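Caring for Glazed Mugs With Painted or Printed Decoration

Kitchen notes, page maintained by Siu-fong Kao. Corrections and additions by Tsung-han Lui.

Scope

These notes cover glazed ceramic mugs in daily use: stoneware, porcelain and ordinary earthenware. They do not cover unglazed ware, metallic trim, or enamel on steel. Cleaning, stain removal, storage height and checking for damage are treated in that order.

Where the decoration sits

Decoration on a mug is either under the glaze or on top of it. Underglaze color is sealed beneath the clear coat and will outlast most handles. Overglaze color, including most decals, is fired onto the surface at a lower temperature and wears with detergent and abrasion.

To tell which one you have, tilt the dry mug under a lamp and watch the reflection cross from a plain area into a colored one. If the reflection continues without a step, the color is probably under the glaze. If it dulls or breaks at the outline of the pattern, treat the decoration as overglaze. A fingernail drawn lightly across the outline gives the same information. Dark blues are often underglaze, but check each piece.

Daily washing

Rinse coffee and tea out within the hour. Tannin comes off easily while wet and slowly once it has dried through several refills.

Use a soft sponge and a neutral dish liquid. Melamine foam is a fine abrasive and should be kept off overglaze patterns. Steel wool should be kept off all glazes; it leaves gray lines that look like scratches and are mostly metal deposit.

Wash the outside of the handle joint with a narrow brush. Grease from fingers collects in the angle where the lower end meets the body, and a sponge passes over it.

Underglaze mugs can go in the dishwasher on the normal program. Place them on the upper rack with the handles facing the same way and a finger's width between bodies. Mugs that touch will knock against each other through the whole cycle, and most rim chips in this kitchen came from that.

Tea and coffee stains inside

1. Put a level teaspoon of baking soda in the damp mug.
2. Add enough water to make a paste.
3. Rub with a cloth, working from the base up to the rim.
4. Rinse twice.

For older stains, dissolve a teaspoon of oxygen bleach powder in 300 ml of hot tap water, fill to above the stain line and leave for 25 minutes. Empty, wash and rinse. A mug of 420 ml with a stain close to the rim needs a larger batch at the same strength. Do not use chlorine bleach on crazed glaze. It enters the cracks and the smell stays.

Gray marks from spoons

These are metal transferred from the spoon onto a harder surface. Use a paste cleaner containing oxalic acid, worked with a damp cloth for a minute, then rinsed thoroughly. Wear gloves and follow the label. Keep this cleaner off overglaze color.

Temperature changes

Do not pour boiling water into a mug that has been standing in a cold room or near a window in January. Run warm tap water into it first and empty it. The same applies in reverse: a mug straight from the dishwasher should cool before it is filled with ice.

Keep mugs out of the oven unless the maker states otherwise. Plate-warming drawers are acceptable at the lowest setting.

Shelf height and clearance

A raised shelf on a table or counter roughly doubles the usable surface, provided the clearance is right. Measure the tallest mug in regular use and add the thickness of two fingers. For a mug 110 mm tall, that gives enough room to lift it by the handle and draw it forward without touching the underside of the board.

We tried two shelves. The Brundomska stand has a fixed height and was too low for the larger mugs. The Dratby has legs that can be moved to a second set of holes and was kept. The holes in the board are tight, so start all the screws by hand before tightening any of them.

Points to check on any shelf of this type:

Feet. Metal feet slide on smooth tabletops. Fit thin felt or silicone pads, trimmed to the width of the foot.

Front edge. Bare wood at the front picks up water marks from wet mugs. Two coats of a food-safe oil are sufficient. Reapply when water no longer beads.

Load. Put heavy pieces over the legs and light ones in the middle of the span.

Mugs that are used every day are better on the tabletop in front of the shelf than under it. The handle is easier to reach, and the shelf stays free for pieces that are moved less often.

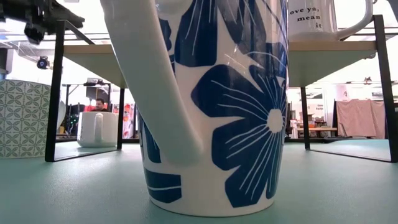
White mug with navy flowers on the tabletop, raised shelf behind.

Turn the handle toward the hand that will pick the mug up. Leave the space beside the handle clear, because a mug caught by its handle tips sooner than one pushed at the body.

Do not stack mugs unless they were made for it. The foot of the upper one rests on the rim of the lower one, and the foot is usually the roughest part of the piece.

Smoothing a rough foot

Turn the mug over on a folded towel. If the foot ring has an unglazed band that feels gritty, it will scratch a painted or lacquered table. Wet a piece of 400 grit silicon carbide paper and go around the ring several times with light pressure. Keep the paper wet so that no dust is raised. Rinse, dry, and test on a scrap of painted board. Stop when it slides without a sound.

Checking for cracks

Hold the mug by the handle and tap the body with a knuckle. A sound mug rings. A dull note suggests a crack, most often at a handle joint. Compare with a second mug of the same kind if the result is unclear, as thick-walled pieces ring less.

A mug with a crack at either joint should not be used for hot drinks. Glue is not a repair for a handle that carries weight. Cledov ceramic adhesive held well on a saucer here, but the saucer is for display only.

Fine crazing inside the glaze that darkens with tea means liquid is getting into the body. Retire the mug to pencils or brushes.

Additions

From Tsung-han Lui: denture tablets work on tea stains in narrow mugs where a hand does not fit. One tablet, warm water, leave until the fizzing stops, then wash as usual.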